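Small kitchen, one long counter: a conversation with Mojtaba Kiani

Posted 27th May in Homes and Kitchens

Mojtaba Kiani has been fitting kitchens for most of his working life, first for other people's companies and then under his own name, Lodard. The job we met to talk about is on the second floor of the Buenaventura building, where he replaced an old tiled counter with a thick white slab and carried a marble pattern up the wall behind it.

He says the owners came to him with one complaint, and it was the grout.

"They were scrubbing it with a toothbrush," he said. "The tile was fine. It was a good tile. But every line in it was brown, and they were tired of looking at it. I told them if you hate grout, don't buy more grout."

The old counter came out in a morning. The wall took longer. Kiani found that it bowed in the middle, and he spent two days getting it flat before anything could go up. He doesn't think this is unusual for a building of that age.

"People see the slab and they think that's the job. The slab is a couple of hours if your measurements are right. The wall is the job."

The run is 100 inches long. He had first drawn it longer, with a return at one end, but the owners wanted room to open the balcony door all the way. He cut the return and put the money into a better faucet.

I asked him about the white on white. Some people worry that a kitchen like that will always look dirty.

"It shows coffee, sure. So you wipe up the coffee. A dark counter has the same coffee on it and you put your sleeve in it. I'd like to see the mess."

The gray veining was picked by the owners from samples, and he asked them to keep it faint. A strong pattern on the counter and another on the wall will fight each other, he said, and in a small room you can't get far enough away from it.

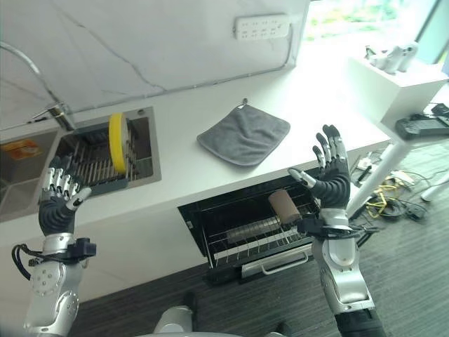 Power was the other long discussion. Kiani wanted the outlets on the wall, up high, in one line. The owners had been using an extension cord that ran past the sink, and he wouldn't leave the place that way. The electrical work went to Saeed Esfahani, who has done the wiring on most Lodard kitchens since the company started.

"Saeed and I argued over the height," Kiani said. "I wanted it up near the top so you don't see a plug behind every jar. He said, fine, but then the cords hang down. We're both right. Up high, you keep the back of the counter clear, and I'll take that."

The sink is stainless steel, and he likes a dish rack that sits down in it. In his view a rack on the counter is the most common way to waste good space.

"You pay for all that counter and then a third of it is a rack with four cups in it. Put it in the sink. The water goes where water goes."

For the faucet he chose a chrome gooseneck. He said the tall curve matters more than the finish, and that he tells everyone to bring their biggest pot to the showroom at Hudberg and hold it under the spout before they order. Few of them do. One couple did bring a stockpot, and changed their minds on the spot about a low model that cost $135 less.

What would he do differently? He thought about it for a while.

"I'd order the slab earlier. We waited on it, and they were washing dishes in the bathtub. That's on me."

His advice on care is short. Use dish soap and a soft sponge, dry the area by the faucet at night, and keep the scouring powder for something else. He also asks people to leave him alone about sealants until he has seen the counter in person.

Lodard's next kitchen is across town in the Havado apartments, with a start planned for October. That one has a window over the sink, and Kiani is still waiting to hear whether the owners will let him move it.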